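4.2 Surface condition and the case for "clear desk" rules

Claims that plain, bare surfaces make people tidier are repeated often and tested seldom. The Rukico guidelines, which Skerkavik adopted in November, treat a smooth gray or white finish as a tidying measure in its own right. We were not convinced. Of the 841 desk checks in our records, 687 were made on plain finishes, so any link between finish and tidiness rests on a lopsided sample. Figure 3 gives two views from the site.

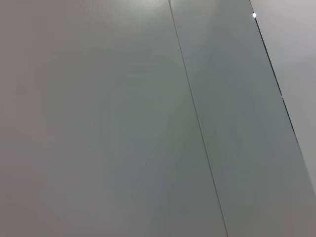

Figure 3. Plain surfaces (first view) and items on a tabletop (second view). Source: Skerkavik site record, 1 Sep 2023.

A flat panel with no pattern shows very little at a normal glance. Soft reflections and gradual changes in tone can hide a faint mark as easily as they reveal one, and our two raters disagreed most often on exactly this kind of surface. The Isex checklist asks for a "clean" or "not clean" score all the same. We kept the item for comparison with earlier work, but we put little weight on it.

The second problem is what counts as clutter. Under the Russo scale, each item on a table adds to the score unless it sits in a container. A water bottle standing in a bowl is therefore "stored," while the same bottle beside the bowl is "loose."
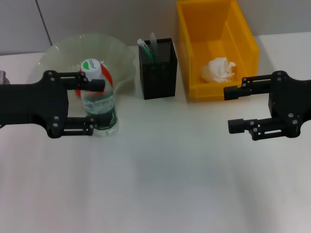 It is hard to see what this rule measures. A pen holder and a yellow bin are containers, so the scale rewards their presence whether or not they are any use to the person at the desk. In 24 checks the score improved after a bowl or bin was added and nothing was taken away. A reader of the totals alone would conclude that those desks had been tidied. We report the Russo scores in Section 5 with these checks left out, and again with them included.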